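Rekier Low-Power Supply Project
Progress report to the program office, August
Prepared by Noreen Hanrahan, with test data from Fergal Gilmartin

1. Status

Work on the Rekier adapter is on plan for the design and bench test tasks and behind plan for the enclosure task. The second board revision came back from assembly at the start of the period. Standby behavior is now close to what we set out in the proposal, and the remaining effort on the electrical side is mostly verification.

Spending is within the approved budget. No change to the total is requested. A small transfer between budget lines is described in section 5.

2. Standby power

The first revision kept its control chip awake at all times, with or without a load on the output. That single choice accounted for most of the idle draw. In the second revision the controller sleeps between checks and wakes on a change in output current. The check interval is 400 milliseconds. A shorter interval gave no benefit that we could measure, and a longer one made the adapter slow to respond when a device was plugged in.

The input filter was also changed. The old bleed resistor drew power whenever the adapter was connected to the wall. It has been replaced with a switched discharge circuit that is active only after the plug is pulled. Fergal repeated the discharge test on every second-revision board and all of them met the limit we set for voltage left on the pins.

Measurements were taken with the adapter at room temperature, after a settling period, using the averaging method in the test plan. Instant readings are not useful at these levels. The controller wakes in short bursts, and a meter that samples between bursts will report a figure that is too low. We found this error in our own early results and have withdrawn the table that appeared in the last report. Please discard that table.

3. End-of-charge detection

The adapter is meant to drop to its low state when the attached device has finished charging. This works well with phones and tablets that taper their current in a smooth curve. It works less well with devices that top up in pulses, where the adapter drops to the low state, wakes, and drops again. The cycling does no harm to the device but it raises the average draw.

Firmware now holds the higher state for a fixed time after each pulse. Grotix, our firmware contractor, delivered this change in two parts – the timer itself, and a log function that lets us read back each transition. The log has been worth having. It showed that one of the 11 devices in the test set never reached the low state at all, owing to a small constant current taken by its display circuit. We have raised the threshold slightly and are retesting the full set.
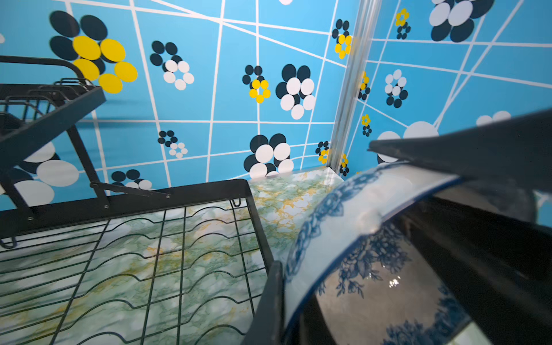
The threshold change has one side effect. Very small loads, such as a wireless earbud case near the end of its charge, can fall below the new limit before they are full. Grotix is working on a slope check to separate the two cases. If it can't be made reliable, we will go back to the old threshold and list the display device as a known exception.

4. Enclosure

Madigan supplied the first molded enclosures four weeks later than agreed. The parts fit the board, but the seam on the pin side opens under the drop test. Madigan has accepted the finding and is changing the clip shape. New parts are due before the next report. Thermal tests are on hold until then, as results from the printed enclosures would not carry over.

5. Budget

We ask for approval to move $1000 from travel to test equipment. The money would cover a second power analyzer channel, so that input and output can be logged together. The planned visit to Lavis was replaced by calls and the travel money is not needed.

6. Next period

Complete the retest of the device set with the new threshold
Receive and drop test the revised enclosures from Madigan
Start the thermal tests
Send six boards to Lavis for an independent standby measurement

Raw data and firmware logs for section 3 are in the shared project folder. Questions on the test method should go to Fergal Gilmartin, and all others to Noreen Hanrahan.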